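Ditari Petition Kit, reviewed by Tiziana Fiore

I have been circulating open letters for our tenants' and workers' rights group for 12 years now, mostly on clipboards with pens that quit halfway down the street, so when a friend passed along the Ditari kit I was ready to love it. And I mostly do! You get a signature book, a stack of duplicate sheets, 4 clipboards and a little guide to wording a public statement (the guide alone got our group talking past supper).
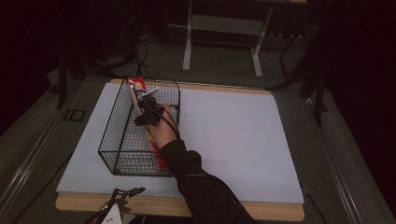 Stallis, 09/11/2020

We took the kit out for our letter on shelter beds, and the duplicate sheets were a joy. People could keep a copy of what they'd put their name to, which a lot of them asked for, especially folks who have been burned before by a statement that changed after they signed. The clipboards are light and the clips have a good strong bite.

My grumbles are small. There are only 19 lines to a page, and the space for an organization's name is so narrow that our longer-winded allies had to write up the margin. I'd also love a checkbox for signing anonymously, because three people I spoke with wanted exactly that. The Oberholzer pad has one, though its paper is thin and the ink comes right through.

Refills ship in packs of up to 3 books, and I've already ordered mine.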